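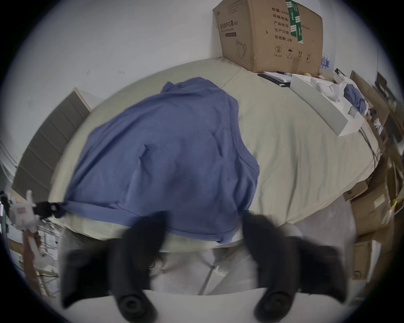 The commentary is late again, Jarusen says, and it's worse on the Blu-ray than on the DVD, and could we please check the whole thing this time and not only the first reel. Fair enough. I did only check the first reel last time.

January, started 9:30 a.m., still going after lunch.

Job is the Eso disc, both formats. Main feature, two commentaries, the making-of, deleted scenes, the trailer and that stills gallery I keep trying to talk them out of. The director's commentary is the one that's off. The composer's commentary is fine, which made me suspicious of the file and not the disc, but I went through it in order anyway so I'd have something to show.

Played the check disc on the Raneck deck first. Opening titles good. First conversation in the car good, you can hear the director laugh at the exact moment the hat comes off, and that's a handy sync point, so please use it if you pick this up after me. Then I jumped to the hotel chapter and it's plainly behind. The director says "watch the door" and the door has already opened. Jumped to the ending and it's behind by the same amount as the hotel. So it isn't drifting! It slips once and stays slipped. I was very pleased about this for ten minutes or so, until I had to go find the spot.

Found it the slow way, by cutting the stretch in half over and over. The picture on the master has a change at frame 3,022, right where the second distributor logo used to be. Jarusen had that logo taken out of the feature in the fall and the director's commentary was recorded against the older cut. Whoever conformed the audio took out the wrong stretch of silence, or took out too little of it. 11 frames too little, by my measure. I slid the track up by 11 frames from that point, and the door line now lands on the door. The ending lands too. I haven't listened to the middle yet.

Why it looks worse on the Blu-ray I'm less sure. Both versions got the same audio. My guess is the DVD viewing was done on a TV with its own delay that happened to help us out. I asked which TV they used and haven't heard.

Other things from this morning, in no order:

The making-of. Some of the set footage was shot at 60 and the rest wasn't, and whoever edited it dropped everything in one timeline and hoped. The pans in the rain scene stutter. I reran the conversion on just those shots with the slower setting and it's much nicer, though there's a shimmer on the fence that I can't get rid of. I'd leave it. It's a fence in a bonus feature.

Menus. The highlight on "Deleted Scenes" is still a pale yellow on top of a pale sky and I can't tell what I've selected from the couch. Made it orange. Jarusen may hate orange. I kept the yellow version in the old menu folder – don't delete that folder.

Pop-up menu on the Blu-ray: if you open it during the last chapter and pick the director's commentary, the sound drops out for a second and then comes back. Only on the Raneck, not on the software player. Tried it several times, same result. I think it's the way the last chapter was joined on, so I want to rebuild that section without the join before I go blaming the deck.

Subtitles. English for the hard of hearing reads well. One caption in the hotel chapter says "dog barks" and there is no dog, it's a man coughing in the hallway. Fixed. The Spanish set still has the old title card, and I've asked for a new one.

Stills gallery. It advances by itself and there's no way to stop it. I'd really like it to wait for the remote. If we can't have that, at least hold each picture longer. And the music under it loops with a click. I've trimmed the loop and the click's gone on headphones, not tried on speakers.

Malabanan wants the finished masters before they'll hold our place in line, and they'll press 100 of each first so the label can hand them to reviewers. This makes me nervous, as reviewers of this sort of movie really do listen to the commentaries (I do too, I'm no better). So the sync has to be right on that batch and not on the one after it. They also asked again about the disc label art: the black they got is too heavy around the hub and they say it smears. Sent that on to the designer with their note attached.

2:15 p.m. Listened to the middle. It holds all the way through except one line in the kitchen chapter, where the director seems to be talking about the shot before. Checked against the raw recording and it's the same there. The director is just slow on that one. Leaving it.

Still to do:
Rebuild the last chapter and retry the pop-up menu on the Raneck.
New check disc for Jarusen with the moved track, both formats.
Spanish title card when it comes.
Ask about the orange.
Play the gallery music on the speakers in the big room, loud.

If the new disc goes out before I'm back in, write on the sleeve which version it is. The last two went over blank and I spent an afternoon on the phone about a disc they weren't even watching.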